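Plurna Groovebox – User Guide
Section 2: Setting up for a live set

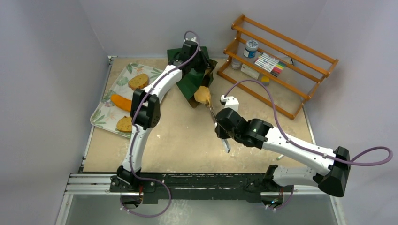
Before you start

You will need the Plurna, its own power supply, two jack leads for the main outputs and a MIDI lead if you are playing with other machines. Use the power supply that came with the unit. The older Indlow supply has the same plug but a lower current rating, and the Plurna will restart when the pads are lit at full brightness.

Back up your songs to a memory card before the first rehearsal. The internal memory holds 987 patterns and does not warn you until it is full.

Connecting to the mixer

1. Turn the mixer channels down and switch the Plurna off.
2. Connect MAIN L and MAIN R to two line inputs on the mixer. For a mono system, use MAIN L only and leave MAIN R empty.
3. If the sound engineer wants the kick drum on its own channel, connect OUT 3 to a third line input.
4. Switch the Plurna on and wait for the pattern number to appear.
5. Set the VOLUME knob to the centre mark, press PLAY and bring the mixer channels up slowly.

CAUTION: Do not plug the main outputs into a microphone input with phantom power switched on. Damage caused in this way is not covered by the guarantee.

Note: A sound sent to OUT 3 is removed from the main outputs. If your kick drum goes missing in headphones, check this setting first.

Loading a song

1. Hold SONG and turn the DATA wheel until the name you want is showing.
2. Press the wheel to load. The screen shows WAIT while samples are read from the card.
3. When the name stops flashing, press PLAY.

You can load the next song while the current one is running. It will start at the end of the bar, or at the end of the pattern if JUMP is set to LONG. Songs with a lot of long vocal samples take more time, so start loading them well before the change.

If the screen shows CARD 797, one or more samples in the song are missing from the card. The song will still play, but the pads that used those samples will be silent. Press EXIT to clear the message, and copy the samples back on when you next have the card in a computer.

Playing in time with other machines

The Plurna can lead or follow. For most bands it is easier to let it lead, with synths and drum machines taking their tempo from it.

To lead:

1. Connect MIDI OUT on the Plurna to MIDI IN on the other machine.
2. Hold SETUP and press pad 9. Choose CLOCK, then SEND.
3. Set the other machine to external clock.
4. Press PLAY on the Plurna. Both machines should start together.

To follow:

1. Connect MIDI OUT on the other machine to MIDI IN on the Plurna.
2. Hold SETUP and press pad 9. Choose CLOCK, then RECEIVE.
3. Press PLAY on the other machine. The tempo display shows EXT.

The TEMPO knob does nothing while EXT is showing.

Some older drum machines drift slightly at high tempos. If yours falls behind above about 151 beats per minute, go to CLOCK again and change OFFSET one step at a time until the two kick drums land together. The offset is saved with the song – it is not a setting for the whole unit, so repeat this for each fast track in your set.

Locking the controls

On a dark stage it is easy to knock a knob or press the wrong pad. The lock leaves only the controls you choose.

1. Hold EXIT and press LOCK. The LOCK light turns red.
2. Press each pad you want to keep in use. The pads you choose stay lit.
3. Press LOCK once more to finish.

To unlock, hold EXIT and LOCK together until the light goes out. PLAY and VOLUME are never locked.

Note: Pedals connected to the FOOT socket ignore the lock. The Ninh double pedal works without any further setting. With the Brumov pedal, change FOOT MODE to REVERSE or it will start the song when you lift your foot.

After the set

Press STOP, turn the mixer channels down and then switch off. Do not take the card out while the CARD light is on. Any changes made with the knobs are lost unless you hold SONG and press SAVE before switching off.

Indlow Instruments | Contact support | © Indlow. All rights reserved. | Back to top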